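Carkaden Residents' Newsletter
October 2022
Building Systems

Kitchen exhaust: results of the airflow survey and what changes next

The kitchen exhaust survey is finished. Readings were taken in all 384 apartments over the summer, with repeat visits where the first reading was outside the expected band. The full set comes to 1,022 readings, counting the roof and shaft measurements. Mingxuan Lu compiled the tables, and a copy by riser is available from the building office on request.

The survey followed the complaints logged in May, most of them from the upper floors of the east wing. The reports were consistent: cooking odors from other apartments, a hood that sounded normal but moved little air, and in a few cases a draft coming down through the hood with the switch off.

How the system is arranged

Each kitchen hood discharges through a short branch duct into a vertical riser shared by every apartment in the same stack. A fan on the roof pulls on the riser continuously at low speed. When a hood is switched on, its own fan adds to the flow in the branch. A backdraft damper sits where the branch meets the riser. It is a light hinged blade that opens under flow and closes under its own weight when the flow stops.

Two conditions have to hold for this to work. The riser must stay at a lower pressure than the kitchens at every floor, and every damper must close fully. If either fails, air takes the easiest path, and on some evenings the easiest path is through a neighbor's kitchen.

The roof fans are controlled by a pressure sensor near the top of each riser. The sensor holds a set value at its own location. It has no information about conditions lower down, so a leak or a stuck damper halfway up the stack does not show on the control panel.

What the readings show

West wing risers are within the expected band from bottom to top. No work is planned there beyond normal cleaning.

East wing risers fall into three groups. In the first, airflow is even but low at every floor, which points to the roof fan. Two fans in this group had worn belts and were running below their rated speed. The belts were replaced in the same visit and the risers were measured again, with good results.

In the second group, airflow is good near the roof and drops sharply below a certain floor. Camera inspection from the access panels found joints that had opened where the riser passes through the slab. The sealing compound used at these joints has hardened and pulled away from the metal.

The third group has normal riser pressure but poor readings in single apartments. The cause is in the branch or at the hood itself. Grease on the damper blade is the most common finding, followed by clogged filters. A smaller number of branches had been crushed or bent during kitchen remodeling, usually by a cabinet fitted too tightly against the duct.

Serena Mazza has written to the apartments in the third group individually. If you did not get a letter, your branch reading was acceptable.

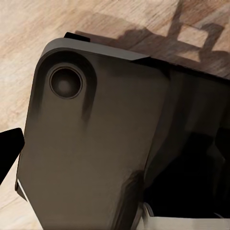
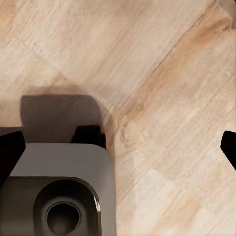
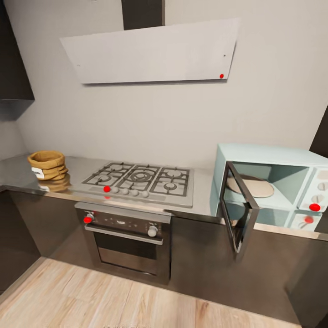 Scheduled work

Joint sealing will be done by Erdem, one riser at a time, starting with the riser nearest the east stair. The roof fan on the affected riser will be off during working hours. Hoods on that stack should stay off for the same period, as a running hood will push air into the riser with nothing pulling it out at the top. Notices will be posted in the elevator lobby the day before.

Access is through the hall panels on each floor. The crew does not need to enter apartments for this part of the work. Please keep shoe racks, strollers and bicycles away from the panels.

Damper cleaning and replacement does require entry. Virgilio Sarmiento is arranging appointments by stack. The old blade is removed and the seat is wiped down. A new blade goes in if the old one is bent or does not drop freely. The counter and cooktop directly under the hood should be clear before the technician arrives.

Filters

Metal mesh filters should be washed monthly in kitchens with daily cooking. Hot water and ordinary dish soap are sufficient. Soak, rinse, and let the filter dry completely before refitting it. Oven cleaner is not suitable for aluminum mesh and will pit the surface.

Charcoal filters belong in recirculating hoods. They have been found in several ducted hoods in the building, where they add resistance and cut the airflow by a large margin. If your hood is connected to the riser, take the charcoal filter out and leave the mesh in place.

A rough check can be made with one sheet of toilet paper. With the hood at low speed, the sheet should hold against the mesh without help. If it falls, wash the filter and try again before reporting a fault.

Replacing a hood

Any new hood must be approved before it is connected. The limit on fan output is set by the riser, and many current models exceed it even at their middle speed. An oversized hood raises the pressure in the riser and pushes air past the dampers on other floors. Send the model number and the manufacturer's airflow sheet to Wanda Zieliński at the building office.

Flexible plastic hose is not permitted in the branch at any length. Use smooth rigid metal duct with the fewest possible bends, and leave the damper reachable from the cabinet above the hood.

Questions about the survey method or the riser tables can go to Benjie Tagle. Appointment changes go to Virgilio Sarmiento. The next issue will carry the repeat readings for the first sealed riser, along with the winter settings for the hallway supply fans.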